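Fesona Shared Kitchen – notes from the December 2021 meeting

Present: Godfrey, Esther, Szu-yu, Grigore, Bakari (from the second item onwards) and me, typing with one hand because I was holding a mince pie in the other. Thanks to Esther for the mince pies!

Last meeting's notes
All fine, except that I'd put Grigore down as agreeing to descale the kettle. He says he agreed to look at it. He has looked at it. Corrected.

Cupboards
The new doors from Prosotwood came to 80 pounds including the hinges, and Godfrey has the receipt. Two of them still don't shut properly. Szu-yu thinks the hinges want a quarter turn and will bring her own screwdriver, as the kitchen one has gone walking again. Bakari arrived at this point and asked if we'd done the cupboards yet, so we did them again, quickly.

Odds and ends
This was the long one. We've all been dropping things wherever there's space, and I include myself (the rolling pin in the tea towel drawer was me, sorry). Esther wants cutlery kept with cutlery, tools kept with tools, and anything that's neither to go on the windowsill until somebody claims it. I said I'd be happy with that so long as the windowsill gets cleared before every meeting, or we'll just have a second muddle with a nicer view. The grey metal bin came up more than once. It's a good solid thing even with all the scratches on the bottom, and at the moment it's got a fork in it, a little wooden block, an orange and black tool with a light blue end and a bumpy red thing shaped like a pepper, and I don't see how anyone laying the table is meant to know to look there.

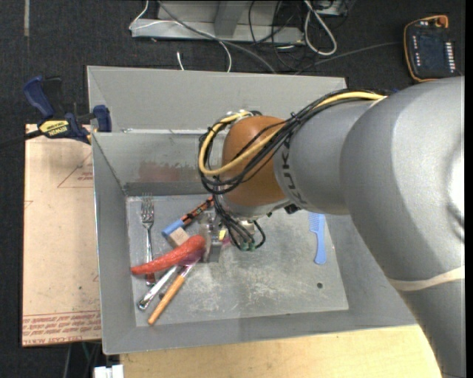

Godfrey said he'd sooner have one place for everything and a good rummage than four places with labels on, and that the labels we put up in August had all dropped off by the second wash. Esther said that was the cheap tape. Godfrey said he had bought the tape. We moved on, but not before agreeing to try it Esther's way until the spring, with forks and spoons going back in the drawer by the sink and tools on the hooks by the back door.

Grigore asked whether the bin itself should stay. Yes, everybody wants it kept, just not as a home for cutlery. Bakari is going to give it a proper scrub.

Buying
We're short of teaspoons, as ever. Szu-yu found a box of 100 in the Boststead catalogue, which seemed a lot of teaspoons, and then 20 from Kombo, which seemed more like us. Going with Kombo. Esther would also like a new washing-up bowl and there were no objections.

Winter lunch
We've had 70 replies so far, so it'll be two sittings. Grigore is doing the soup again (hurrah) and wants the big pans left out the night before – please don't tidy them away, however strong the urge. Godfrey to ask next door about extra chairs.

To do
Szu-yu: hinges
Bakari: scrub the bin
Esther: teaspoons and bowl
Godfrey: chairs, and better tape
Grigore: soup, kettle (properly this time)
Me: find the screwdriver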